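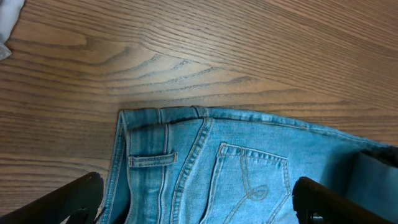

Clothing repair and folding sessions to continue at Trekley

19 June 2026

The Trekley Centre has confirmed that its clothing repair and folding sessions will continue into the autumn, following a review of the programme that began in January. The sessions are open to all residents of the district and remain free of charge.

The programme was set up to help households keep everyday clothes in use for longer. Participants bring garments from home and are shown how to inspect them, carry out simple repairs and fold them for storage. Garments that are no longer wanted may be left at the centre, where they are sorted and passed on through the Gunawan clothing exchange.

According to the review, 901 garments were brought to the sessions between their launch and the end of last month. Denim made up the largest single group, with 196 pairs of jeans recorded. Shirts and children's trousers followed. The centre had expected knitwear to feature more strongly and will offer a separate evening on wool once the weather turns colder.

Marlies Imhof, who coordinates the programme, said that the demand for help with jeans had shaped the way the sessions were run.

"People tend to look at the knees and the hems and leave it there," she said. "We ask them to lay the jeans flat on the table with the back facing up and to go over the waistband, the belt loops and the seams first. A loose loop can be put right in a few minutes. If it is left, it can pull a hole in the cloth beneath, and that is a much longer job."

Under the revised format, each session will open with a short period of inspection at the tables, followed by repair work and then folding. Participants will be shown one method for jeans, in which the garment is smoothed out, folded lengthways with one leg over the other and then brought up from the hem towards the waist. The same method will be used for all items left for the exchange, so that sizes can be read and shelves kept in order. Those who already have a method of their own are welcome to keep to it at home.

The review also recommended several practical changes. Clothes should be washed and fully dried before they are brought in, and pockets should be emptied. Pins and needles are to be returned to their tins before folding begins. Irons will be available on request, although the centre notes that most denim can be smoothed by hand well enough for the shelf.

Thread, needles and patches will continue to be supplied by Skoreck, the haberdashery on the market square. Participants who wish to match the coloured topstitching on a particular pair of jeans are asked to mention this when booking — the centre holds a limited range of shades, and less common ones may have to be ordered.

Places are limited to 42 at each session. Bookings may be made at the front desk or by telephone during opening hours, and no more than two garments per person can be accepted for repair on any one evening. There is no limit on items left for the exchange, provided that they are clean and fit to wear.

The sessions will pause over the summer while the ground-floor rooms are repainted. During this period clothing may still be left at the Grinisik branch library, where a collection point has been placed beside the returns counter. The autumn timetable will be displayed at both buildings once the dates have been settled.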